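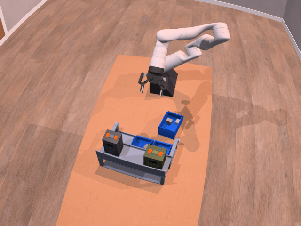
What is a catchweight bout in amateur boxing at Pomholm?
A bout where both boxers agree to a weight that isn't one of the normal class limits. Usually set between the two classes they fight in.

Pomholm Open

The Pomholm Open is an amateur boxing tournament held every October in Pomholm. Run by the Lostska Boxing Club. Open to men and women, novice and open class. Commonly just called "the Open".

Format

Single elimination. Novice bouts are three rounds of 2 minutes. Boxers with more than 9 bouts can't enter novice. Weigh-in on the morning of the first day, one retry allowed on the scale. Miss it twice and the boxer is out of the bracket but can still take a catchweight bout if the other corner says yes. Catchweight results go on the boxer's record but don't count toward the team title.

Team title goes to the club with the most finals wins. Ties are settled by semifinal wins, then by a draw of lots, wich has happened once.

History

Started as a club show between Lostska and Bevan, four bouts on the card. Bevan won the first one. Other clubs asked in the year after and it went to brackets. Moved out of the old Lostska gym when crowds got too big for it, now at Fadosberg Hall, capacity 500. Women's brackets added later, at first in only two weights.

One edition was cut to a single day after a burst pipe at the hall. Finals from that year were boxed at Bevan two weeks later and are listed under the same edition.

Notable boxers

Morenike Akinola, Bevan. Southpaw, lightweight. Won the Open 4 times, the most of any boxer, man or woman. Lost her first final on a split decision and didnt lose at the event again. Coaches at Bevan now, has worked the corner for several finalists.

Records

Most individual titles: Morenike Akinola, 4
Most team titles: Lostska, 9
Next: Bevan

Last updated July 24, 2025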